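Folding chess sets: frequently asked questions

Most of the questions we get about folding chess sets come up again and again, so they are collected on this page. If yours is missing, leave a comment at the bottom. Last updated 10/30/22.

What size of folding board should I buy?

Measure the base of your king. It should take up about three quarters of the width of one square. Less than that and the board looks thin and spread out, more and you will knock pieces over when you reach across. If the set is sold with its own pieces, the maker has usually got this right, although the cheapest sets tend to have pieces on the small side.

Is a folding board as good as a solid one?

For home play, yes. The fold gives you a line across the middle and sometimes a slight step between the two halves. A step you can feel with a fingernail is normal. If pawns lean when they stand near it, the hinges are out of line and the board should go back to the shop.

How do I set the board up?

Open it out flat and turn it so that each player has a light square in the right-hand corner. The pieces go on the row nearest the player: rooks in the corners, then knights, then bishops, with the queen on her own colour and the king beside her. The pawns fill the row in front. If the board has been turned the wrong way, the queens end up on the wrong squares, and this is by far the most common mistake.

Does it matter which side I set up first?

No. Many people fill the near side first, then turn to the other. Children find it easier to finish one colour completely before starting on the second.

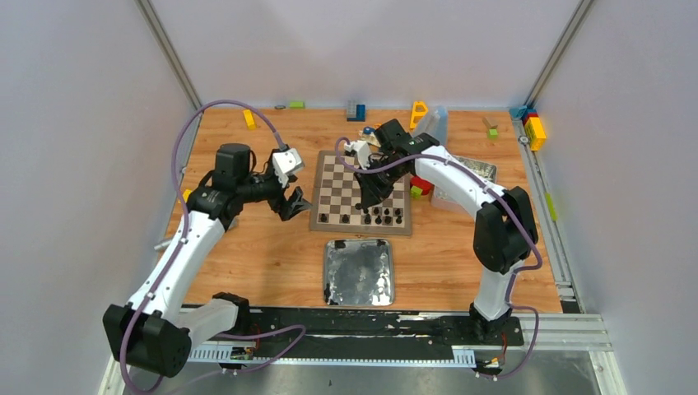

Tan and brown folding board with the black pieces along the near edge.

The board is easier to use with clear space on each side. Captured pieces need somewhere to go, and a shallow tray or saucer does the job well.

My board will not lie flat. What can I do?

First check underneath for a stray pawn or a crumb in the hinge. If it is clean, open the board, lay it face down on a towel and put a few heavy books on it overnight. Do not use a radiator or a hairdryer. Wooden boards that have been kept in a loft or a shed may need a week or two indoors before they settle.

How should I clean it?

Use a dry cloth for dust and a barely damp one for sticky marks, then dry it straight away. Avoid spray polish on the squares. It leaves a slippery film and the pieces slide about. The Nikness wax we used to recommend is no longer sold, but any plain furniture wax will do on the border, once or twice a year.

The felt has come off my pieces. Can I replace it?

Yes. Scrape off the old glue, stand the piece on a sheet of self-adhesive felt, draw round it and cut just inside the line. A sheet from Triltiline does 3 full sets if you cut carefully. Press each piece down hard and leave it standing until the next day.

I have lost a piece. Do I need a new set?

Not always. Mikell sell single pieces, and you will need the height of your king to order. The colour may not match an older set exactly. Until it arrives, a button or a coin will stand in for a pawn.

How do I store the pieces inside the board?

If the board closes into a box with slots, put the kings and queens in first. In a plain box, keep each colour in a cloth bag so that the pieces do not rub. Close the catch before you lift it.

Comments

Sunita Bisht
The towel and books worked on my dad's old board. It took two nights and not one, but it shuts properly now.

pawnbroker_lee
You could mention hinge screws. Mine had worked loose and I spent ages blaming the wood.

Marion
Do Mikell do knights on their own? I have lost two since February and both were black.

Related pages
Draughts on a chessboard: what you need
The Sopacua travel set, reviewed
Teaching children how the knight moves
Which felt for which base
Choosing a chess clock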